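Putting an Old Pickup to Bed for the Winter

Every November the same question comes round: what do you do with a truck that was built to rust, in a season designed to help it? I have stored mine badly for 300 dollars' worth of repairs, so take notes.

Wash it first, and get under the wheel arches. Mud in there holds water like a sponge with a grudge.
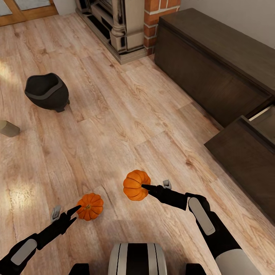
Fill the tank nearly to the top and add the stabilizer before you drive home from the gas station, so it gets mixed in on the way. Mine calls for 3 ounces. Pouring in the whole bottle does nothing but empty the bottle.

Pump the tires up a little over their usual pressure and park on scraps of old carpet. Leave the parking brake off and chock the wheels, unless you enjoy hitting brake drums with a hammer in spring.
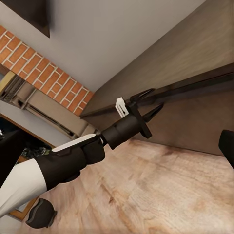 Ginette Girard writes that she takes the battery indoors and puts it on a maintainer, and that anyone who "just starts it up on Sunday" for five minutes is filling the exhaust with water. She's right. I did that for years and own the muffler to prove it.

Stuff steel wool in the tailpipe and the air intake against mice, then hang a note on the steering wheel saying so. Write it large. The Holletex cover goes on last, over a dry truck, and the kind that breathes is worth the extra. A plastic tarp is a greenhouse with bungee cords.

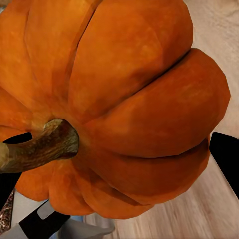 Prumgate Old Truck Club, Workshop Section

Write the mileage on the same note. Mine has gone 228 miles since last winter, most of them to the parts store.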